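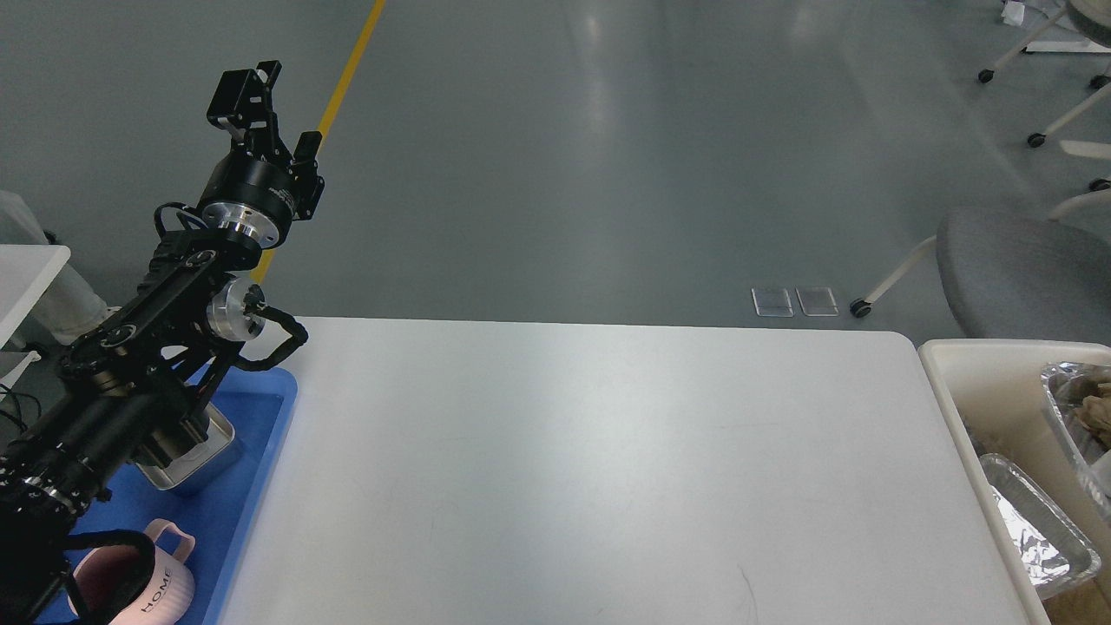 Page last changed: February 3, 2021

Home | Essays | Methods | Archive | Contact

By Tahira Dhanial

A success rate is a poor way to report on a robot that clears tables. I have thought so for a while, and the Ornent results made me want to write it down.

The method is simple enough. A person drives the two arms through the task, the recordings are used to train a policy, and the policy is then run on its own and scored. At Nesthorpe we trained on 3118 recorded episodes and scored 223 trials. A trial passed if the trash ended up in the bin and the dishes ended up in the tray before the time limit. If anything was left on the table, the trial failed.

That sounds fair until you read the trial notes. Teemu Keskinen kept them, and he writes down more than he is asked to. One failed trial has every item put away except a single napkin. Another failed trial has both arms stopped over a full table until the time ran out. In our table of results these are the same thing, a zero. I don't think anyone who has to decide what to fix next can work from that.

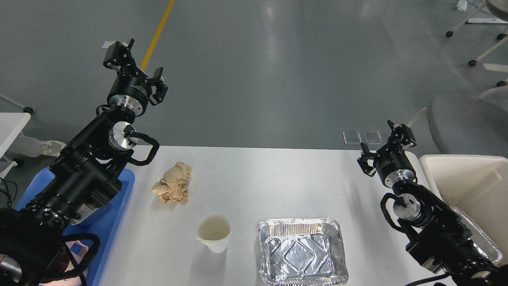 Kauko Hirvonen argues the other side, and he has a point. Partial credit is easy to abuse. If you give a point for reaching, a point for grasping and a point for lifting, a robot that never finishes anything can still look respectable. He has seen papers where the score went up and the table stayed dirty. I have seen them too.

My answer is to score by object and leave the motions out of it. Each item is either where it belongs at the end or it isn't. You still report the full-table number, but you print the per-object numbers next to it. Urho Seppälä rescored 200 of our trials this way and it took him 2 afternoons. The order of our two policies changed. The one we had called worse was better on nearly everything and had trouble with one kind of item, which it met in most trials.

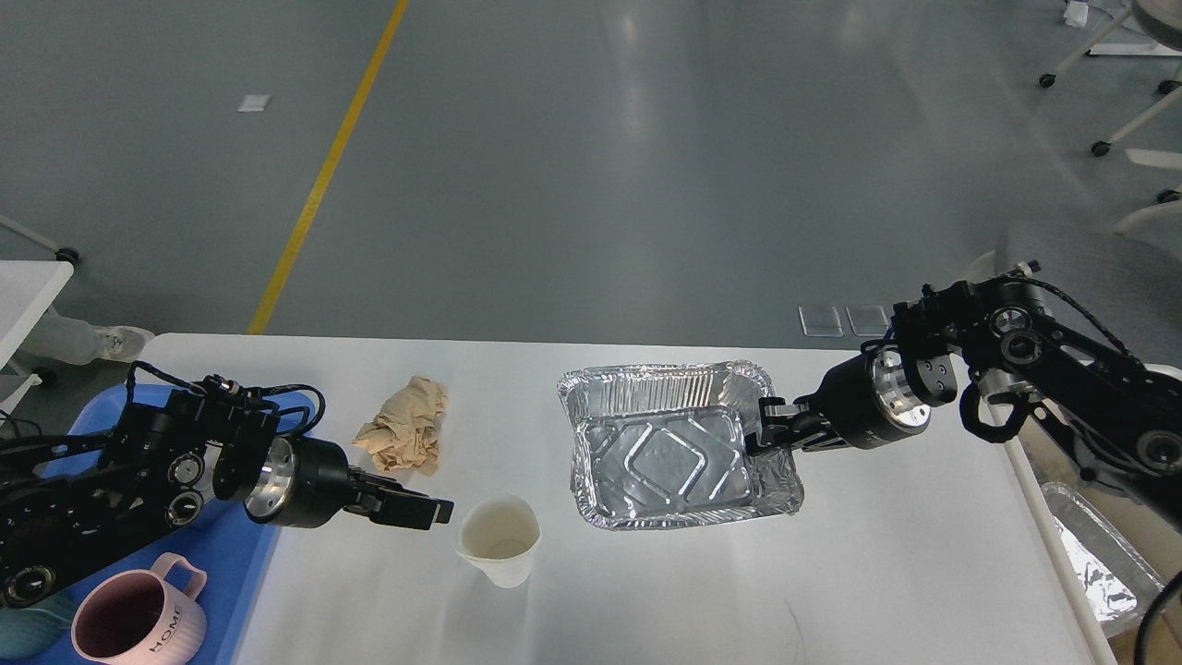

Sorting is also a judgment about what a thing is, and a single pass or fail hides that part completely. A robot can have a perfectly good grasp and the wrong idea of where the item goes. Take a paper cup and a mug with a handle. Both are for drinking, and one is trash and the other is a dish. A foil tray is harder still, shiny like a metal pan but thrown out in most kitchens. When a policy gets these wrong I want to know which way it got them wrong, and I want that separate from the drops and the missed grasps – those call for more practice data, and sorting mistakes may call for different data.

Valtteri Rautiainen worries that longer tables of results will not be read. Maybe so. The Rantala group has printed per-object results since June, and theirs is the report I go back to when I plan our own trials. The Karkska report has one large number on the first page, and I have never found a use for it.

We will publish the rescored trials with the notes attached, including the ones that make us look careless.

Contact the author | Copyright Tahira Dhanial | Back to top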